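Robot open day at Echeverri hall shows two arms, one can and plenty left to prove
By Juniper Okafor
08/10/2021

Curkell opened its doors to the public this week at the old Echeverri hall, and the crowd that turned up to see robots at work spent most of the visit looking at a screen. The company makes software for training robot arms. The work on show was done in simulation, with computer-drawn grippers over a computer-drawn table.

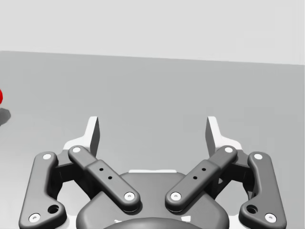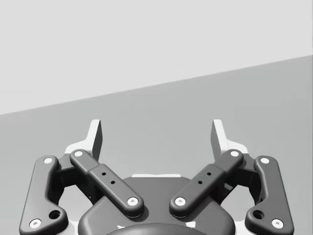
Grippers open in the Curkell simulation, as shown to visitors.

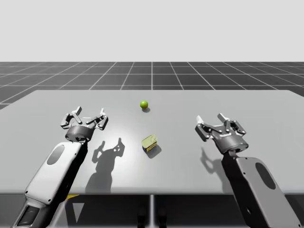 Why show a simulation at all, when people came to see robots?

Curkell's answer is cost and safety. A program can try the same grasp over and over without breaking a motor or pinching a finger, and the company says it would need far more arms and far more staff to do that work with real machines. That is a fair point. It still leaves open how well any of it carries over to a real table.

The visit lasted a little over an hour. Guests were handed a name sticker and a leaflet, then led into the main hall, where rows of folding chairs faced a large screen. The company had put out 55 chairs, and late arrivals stood along the side wall by the coat racks.

Adhiambo Temba, who runs the simulation group, did most of the talking. The program is called Wovitz. It has a pair of arms, a table and a short list of things to pick up, among them a green ball and a small tin can. The task for the day was simple to state: pick up an object, hold it, and set it down somewhere else.

According to the leaflet, Wovitz has run 3,353 practice sessions since June. The leaflet does not say how many ended with the object where it was meant to go. Asked for that number, Temba said the group was "still deciding what to count as a success." Pressed on it, she said a grasp that slips and is then recovered could be scored either way, and that she didn't want to give out a figure she would have to take back.

That is an honest enough reply, but it is a strange gap in a leaflet that finds room for the number of sessions and a full page on the company's plans for warehouses, kitchens and hospital supply rooms. A visitor who wanted to know whether the thing works would have gone home without an answer.

The demonstration itself was run 2 times. In the first run, an arm took the can, lifted it and put it down on the other side of the table. In the second, the arm reached for the ball, closed on it, and lost it on the way up. The ball rolled to the back of the table and the program was stopped. Temba told the room that round objects are harder, and several people nodded. A man near the front asked if a tomato was a round object. He was told that soft items were "on the road map."

It would be wrong to make too much of one dropped ball. Live demos go badly all the time, and Curkell deserves some credit for not switching to a recording. The larger worry is how tidy everything was. The table was plain and gray, the light didn't change, and the objects were well apart. Anyone who has watched a person unload a grocery bag knows that real objects lean on each other, stick together and come in wrappers that slide.

Temba agreed with much of this when it was put to her after the talk. The group starts with a clean setting, she said, and adds trouble later: worse light, more clutter, small errors in where the program thinks the table is. None of those harder settings was shown. She said they were not ready for visitors.

The next step is a test on hardware. Nivisis, a packing firm on the same industrial park, has agreed to lend Curkell a corner of its floor for a trial with two real arms. No start date has been set. A person from Nivisis who attended the open day described the deal as "a look, and no more than that," and said the firm had not ordered anything and had made no promise to do so.

Money came up only at the end. Curkell says it has spent roughly 750 staff hours on Wovitz so far. It would not say what those hours cost or who is paying for them, apart from a general mention of private backers. A question about jobs got a shorter reply still. The software, visitors were told, is meant to help workers with dull tasks. Which workers, and whether any had been asked, was left for another day.

Not everyone came away doubtful. A group of high school students stayed behind to try the hand controls, which let a person steer the arms on screen, and there was a line for them until closing. One student got hold of the can on her first try. Others took longer. The hand controls were the best part of the visit, though they say more about the skill of the person holding them than about the program.

Curkell plans a second open day once the hardware trial has begun. Temba said she hopes to have results by then that can be printed, including a success rate for both the ball and the can. The leaflet for that visit has not been written yet.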